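# How to write a complaint reply people will read to the end

I ran the complaints inbox at Hiletti for 11 years, and I have sent every bad reply there is. One February we posted the same template to 107 customers, all of it addressed to "Dear Valued [Surname]". Several wrote back and signed themselves that way.

**1. Read the complaint twice.** The first reading is for being offended. The second is for finding out what they want.

**2. Answer the question in your first line.** If the refund is coming, say so before you say how sorry you are.

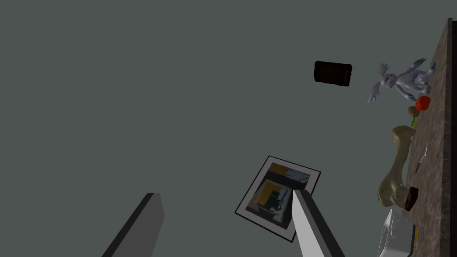 **3. Apologise once.** Maarja Grīnberga, who trained me, allowed one "sorry" per letter and crossed out the rest in green. "We regret any inconvenience" was crossed out twice.

**4. Give a date you can keep.** "Shortly" means tomorrow to the customer and spring to the warehouse. At our Derholm branch we promised 4 working days and usually managed 3 – people wrote in to thank us, which caused some alarm.

**5. Sign it with a real name.** "The Customer Happiness Team" has never made anyone happy.

Leave the reply in drafts while you make a cup of tea, then read it aloud and send it.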